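Ticket: Cellar room temperature log does not match the tank probes
Category: Cellar equipment / monitoring
Site: Ledby, barrel room and tank room
Priority: Normal (was High until Saturday)
Status: Open, waiting on Trornura

Original report

The Trornura monitor in the barrel room says the room sits at 55 F day and night and never moves. I don't believe it. The Pinot in the back row tastes tired for its age, two bungs on the top tier were pushed up when I did my rounds, and the room felt warm to me when I walked in after lunch. Rooms don't hold one number to the tenth of a degree, least of all a room with a roll door on the west wall.

What I have checked myself before writing in:

The sensor is on the wall where the installer put it. Battery shows full. Signal shows full. The web page shows a green check mark next to everything. I mention the check marks only so you don't ask me to go look at them.

I hung an old glass thermometer off the rack next to the sensor and left it overnight. It read 58 at the sensor and 61 at the top of the back row. The web page said 55 both times I looked.

Please don't reply that a glass thermometer is less accurate than your sensor. It may be. It does at least go up when the room gets warmer.

Reply from Trornura support

Thank you for your report. Our dashboard shows your device is online and reporting normally. Small differences between instruments are expected. Please restart the base station, wait for the light to turn solid, and let us know if the issue continues. We also recommend updating to the latest version of the app.

My notes

Restarted the base station. Light went solid. Web page came back with 55.0. Updated the app, which moved the menu to the other side of the screen and did nothing else I could find.

I then carried the sensor out to the crush pad and put it in the sun for 50 minutes. Still 55.0. Carried it to the walk-in cooler and left it for the same time. Still 55.0. If a difference like that is expected between instruments I would like to see it in the manual.

Reply from Trornura support

Thank you for the extra detail. It's possible the device is sending a cached value. Please hold the reset button for 11 seconds, then pair it again under Settings. This will erase any history stored on the device itself.

My notes

Held off on the reset. If the sensor has real readings in its memory and the web page is the thing that's stuck, a reset throws away the only honest record of what this wine has been through since January. I asked whether the history can be pulled off first.

While I waited I pulled samples from the Ledby lots so we'd have something to go on other than a screen. Three barrels from the back row top tier, three from the bottom tier by the drain, all the same block, same cooper, filled the same day. Free sulfur was lower in the top tier barrels in every case. Volatile acidity was a hair higher in two of the three. None of it is a disaster. It does line up with a room that's warmer up high than anybody was told.

To be fair to the sensor, low free sulfur could also be from the last topping, which was done in a hurry. I'm not ready to hang the whole thing on temperature.
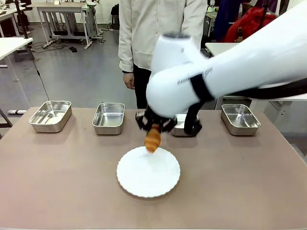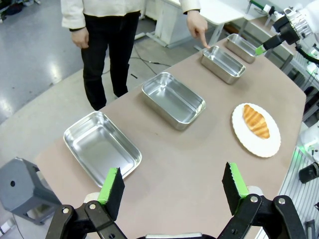
Reply from Trornura support

We can export on-device history for you. Please connect the sensor by USB and run the attached tool. The tool requires the Windows version of our software.

My notes

Ran the tool on the office computer. First try: "Device not found." Second try with a different cable: "Device not found." Third try with the cable that came with the label printer: it found the device. Whoever reads this ticket later, use the label printer cable. The cable in the sensor's own box only seems to carry power.

The export gave me a file with 1000 rows in it. It stops at exactly 1000, so I assume that's the limit and the older ones get written over. I'd like that confirmed, and I'd also like to know why the sales sheet says "full season memory."

What the file shows:

– Temperatures between 54 and 63 F. So the probe works and has been working the whole time.
– The high points come late in the afternoon, nearly every day, and drop off after the door is shut for the night.
– Humidity looks normal until the last stretch, where it falls off. That could be the new fan.
– The rows from the crush pad and the cooler are there too, and they look the way you'd think they would.

So the sensor was fine and the web page was lying. I'd been ready to blame the sensor and I was wrong about that part. I was not wrong that the number was wrong.

Question to Trornura support

1. Why does the page show a green check mark and a fresh time stamp next to a value that hasn't been updated?
2. What is 55.0? It happens to be the target I typed in at setup. Is the page showing me my own target back?
3. Were the high temperature alerts looking at the real readings or at the number on the page? We got no alerts at all, and the alert line is set at 60.

Reply from Trornura support

Thank you for your patience. Our engineering team found that on some accounts, the display falls back to the set point when the connection between the base station and the server uses an older format. A fix is planned. Alerts use the displayed value. We recommend updating the base station firmware to version 3.

My notes

So yes to question 2, and the answer to question 3 is that the alerts could never have gone off. I'd call that more than a display problem, and I've asked for the ticket to be renamed on their side. They have it filed under "display."

Updated the firmware. The first attempt hung partway. Pulled the plug, plugged it back in, second attempt finished. Web page now reads 57.6 and moves when I open the door. Put the sensor in the cooler again to be sure. It dropped, and the low alert came to my phone. Put it by the hot water line and the high alert came too, though it took a good while.

Steps taken in the cellar in the meantime

Rengifo came out to look at the cooling unit. They say the unit is sized right and the thermostat is reading the cold air from its own vent, so it shuts off early. They moved the thermostat to the far post. They also quoted us a second unit, which I've put in a drawer. I'd like to see a month of real numbers before buying anything from the people who would be installing it.

Roll door stays shut from lunch on. Sign is up on both sides.

Topped and adjusted the back row. Will pull the same six barrels again before the next racking and compare. If the top tier catches up, good. If it doesn't, it goes into the Rotov blend, where a little less freshness won't be noticed by anyone, me included.

The glass thermometer stays on the rack. Whoever does rounds writes down both numbers, the page and the glass. If they're more than 3 degrees apart, reopen this ticket and call me before you reset anything.

Still open

– Written answer from Trornura on the memory limit.
– Whether the tank room base station has the same fault. It shows a steady 62.0, which is also what somebody typed in as the target. I have a guess. Did the warm hands test on the probe, no change on the page. Firmware there is the old one. Pulling the history first this time, before the update, with the label printer cable.
– Credit for the months of service. They've offered one free month. I've asked them to look at the dates again.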